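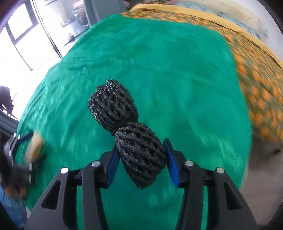
Rok Leka asked on Wednesday why Mukley still needs a person to check the contact labels, when the finger opening is already in the log. The answer is in the section "Contact labels" and it is the part of this README that I would ask everybody to read before using the data.

Mukley
Grasp segmentation and contact labeling for hand-held gripper recordings
Version 2

What it does

Mukley reads a wrist video and the gripper opening signal, and cuts the recording into episodes: approach, close, hold, move, release. For each episode it writes a mask of the held object and a contact label for the left and the right pad. The output is used for training the grasp planner in Lencombe, but the files are plain and you can read them with any other tool.

Contents of the data set

Episodes: 2,077
Episodes with contact labels checked by a person: 472
Object classes: 9
Split: by recording session, never by episode

The classes are listed in classes.txt. Cord bundles have their own class, because they gave the most trouble in version 1. Black braided cord between black jaws is hard for the mask model, and the blue pads are often the only clear border between tool and object. A bundle with a tight binding at the waist was also cut into two objects in many frames. Version 2 joins two masks if they move together during the hold phase.

Contact labels

The opening signal says how far the jaws are from each other. It does not say what each pad is touching. A soft object can be pressed by one pad and only rest beside the other, and the opening is the same in both cases. For this reason we keep three values for each pad: contact, near, none. If the checker could not decide, the value is "unknown" -- please do not convert it to "none" when you load the files.

Two grippers in one view

Some recordings are made with both hands, and the second gripper can enter at the side, often very blurred. The tracker takes the jaws which fill the bottom of the view as the main tool. Everything held by the other one goes to the layer "secondary" and has no contact label.

Running it

Install the requirements, then run:

mukley segment session_folder
mukley contacts session_folder
mukley export session_folder out_folder

The export step writes the Barros format by default. For the old Vetumix format add the option --legacy. It loses the "unknown" value, so use it only if you must.

Known problems

Strong window light makes the mask grow on the bright side.
Fast motion over wrinkled cloth gives false "move" phases. The threshold is motion_min in config.txt.
Shadows next to dark objects are sometimes included in the mask.

Changes since version 1

Mask joining added. Session split corrected in January. The viewer now starts at the hold phase, as Rok Leka requested.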